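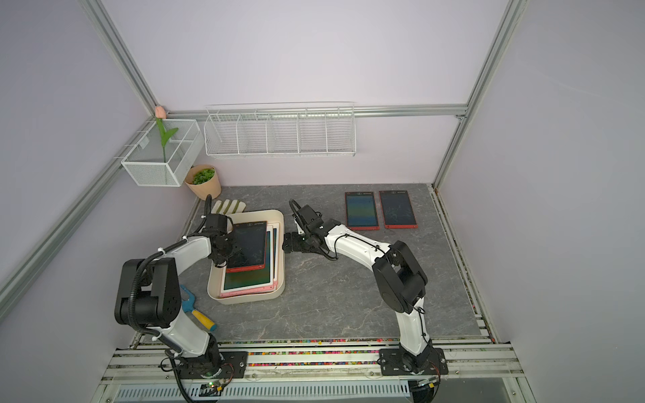

Two robot arms, a writing tablet and a cream-colored tray.

Jaidee Owners Help Desk
Subject: Tetudlow wagon, intermittent no-start after fuel stop
Status: Closed
Opened by: Bello Aliyu
Assigned to: Apinya Inthanon

Bello Aliyu, 8:10 a.m.
Car is a Tondard Tetudlow wagon, the gas one, automatic. It starts beautifully every morning, as if to make a liar of me. Then I fill the tank, get back in, and it cranks and cranks and won't catch until the fourth or fifth try. When it finally goes it idles like a tractor for a bit and smells of fuel. No check engine light. Other drivers at the pump have started giving me advice.

So far I have replaced the battery (it was old anyway), the spark plugs, and my usual gas station. The new station has better coffee. No change otherwise.

Apinya Inthanon, 9:25 a.m.
Thanks, Bello. A few things to answer before you buy any more parts:
Does it do this if you stop for ten minutes and don't add gas?
Does it do it with a partial fill?
Do you keep squeezing the handle after the pump clicks off?
Any stored codes? A cheap reader will show pending ones even with the light off.

Bello Aliyu, 12:40 p.m.
No, it restarts fine if I don't add gas. Drove to the hardware store and back to check, and came home with a rake.
Partial fill: put in 4 gallons, had to crank it twice. Less bad than a full tank.
I do like to round up to an even dollar. I was raised that way.
Will borrow a reader.

Apinya Inthanon, 1:15 p.m.
Please stop rounding up. Once the pump clicks off, you can push liquid gas into the charcoal canister, and it doesn't care how you were raised.
What you describe sounds like a purge valve stuck open. It should be closed when the engine is off. When it isn't, the fumes from a fresh fill go straight up to the intake and the engine gets far too rich a mix to start on. Holding the gas pedal down while cranking usually helps clear it. Try that next time and tell me.

Bello Aliyu, 6:05 p.m.
Filled up, stopped at the click, left it at an ugly number of cents. Pedal down while cranking, started on the first try, rough for a few seconds and then normal. Reader shows one pending code for purge flow. I feel slightly vindicated and slightly foolish about the spark plugs.

Pongsak Khamphan (parts), 6:30 p.m.
Jumping in. There are two versions of that valve and they look alike until you try to plug one in. Check the connector before ordering. The Standia aftermarket one fits the early cars only. Their listing says "fits all," which is optimistic.

Apinya Inthanon, 6:50 p.m.
Test before you buy. With the engine off and cool, unplug the connector, take off both hoses and try to blow through the valve with a bit of clean hose. Air going through means it's stuck open. Don't suck on it, please. I have to write that one down every time.

Bello Aliyu, 8:20 a.m., next morning
Air goes straight through. My whistle was nearly in tune. I have the later connector, so I ordered the dealer part.

Bello Aliyu, 4:45 p.m., September update
Part came after 9 days, the last of which it spent at my neighbor's house. Swapped it in the driveway. One of the hose clips went behind the engine and has not been seen again, so I used a new one. Cleared the code.

Apinya Inthanon, 5:10 p.m.
Good. Leave this open through a few full tanks. If it comes back, we look at the canister.

Bello Aliyu, 7:30 p.m.
Now 835 miles on the new valve. Every fill-up since has been a first-try start, no code, no smell. Fine to close. I'll look again at 1,000 and only write if it misbehaves.

Apinya Inthanon, 7:40 p.m.
Closing. Cause: purge valve stuck open. Fix: valve replaced, owner no longer topping off.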